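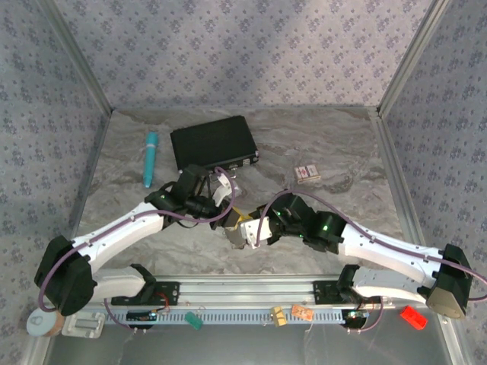

Valentin Pfister wrote back after the last session that a small motif is the wrong place to start, as the joins are too easy to hide and students learn nothing about matching. The point is fair for a full-sized room. In a small enclosure the joins are few and the corners do most of the work, so the notes keep the small motif first and move large repeats to Unit 7.

Unit 2: Patterned walls and veined floors in small enclosures

2.1 Motif and ground
A small dark grey floral or star-like motif on a pale lavender-grey ground gives moderate contrast. With the same paper on the back, left and right walls, the eye compares one wall with the next, and a drop of a few millimetres at a corner is easier to see than the same error in the middle of a wall.

2.2 Order of hanging
Start with the back wall. Set a plumb line at its centre and work outwards. Do not fold a full width around an internal corner. Cut it, turn a narrow strip onto the side wall, and hang the next piece to a new plumb line. Any loss of pattern then falls in the corner. A thin metal rail up the corner covers the cut edge but will not correct a motif that leans.

2.3 Light
Light falling at an angle, such as a diagonal band across the upper back wall, changes the apparent colour of the ground. Compare samples inside and outside the band before deciding that two rolls differ. Record the time of day with each sample.

2.4 Floor
A marble-effect surface has veins with no fixed direction. Against a regular wall pattern, use a light grey base with darker grey veins and keep both surfaces in the same tonal range. Metal strips along the left and right edges give a straight line to measure from. Small items in a strong colour, yellow for instance, stay easy to find on grey veining.

2.5 Worked quantity
Back wall width 700 mm, pattern sample Rana. Cut all lengths from one roll where possible and mark the top of each on the reverse.

Exercise
Draw the three walls as one flat strip. Mark both corners, the plumb lines and the position of each cut. Repeat for the Lestlow sample. Hand in to Room 212 in April.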